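Karlijn Van Acker had already poured the coffee when I called, and she warned me that she tends to wander when she talks about her work. She does, a little, and I was glad of it.

Karlijn leads the small group at Letton that gathers examples for Mulder, a learning system meant to handle ordinary household things. She started in the Brurkcombe office 8 years ago, back when most of her day went to writing motions out by hand, one joint at a time. "I was so proud of those," she told me, laughing. "And then someone would move the cup the width of a thumb and I'd have to start over."

These days the group steers an arm through a task and keeps the whole run, over and over, with the dishes in new spots each time. Much of it is done in simulation, where a room can be reset in a blink. The current set, which they call Indidden, stands at 982 runs, and a good session adds up to 30 more.

I asked what makes a run worth keeping. She thought about that for quite a while — I could hear her spoon going around in the cup. "People expect me to say the smooth ones," she said. "I do like the smooth ones! But if you only ever show it perfect reaching, it has no idea what to do when it comes in a bit crooked. So we keep the ones where the person slows down and fixes it."

Bowls, she said, are dear to her heart and also a terrible nuisance, with all that curve and so little to hold on to.
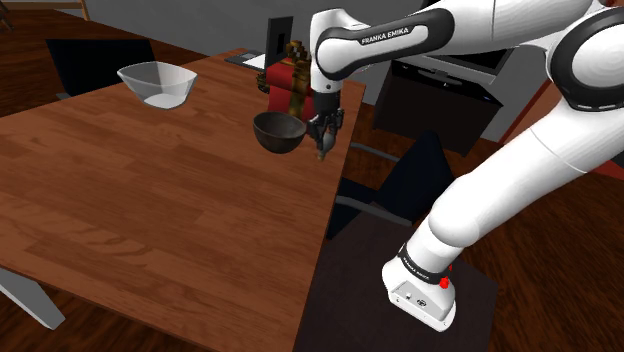
The simulated arm and two bowls, one dark and one clear.

She is fond of the clutter in the rooms, too. "A bare table teaches you about bare tables," she said. "My kitchen has never looked like that in its life."

Before we hung up she mentioned that 13 new table layouts were waiting for her, and that she meant to start on them after lunch.

Related
Teaching a gripper to fold towels
A morning at the Brurkcombe office
Who labels the runs?

Contact us | Copyright Letton, all rights reserved | Back to top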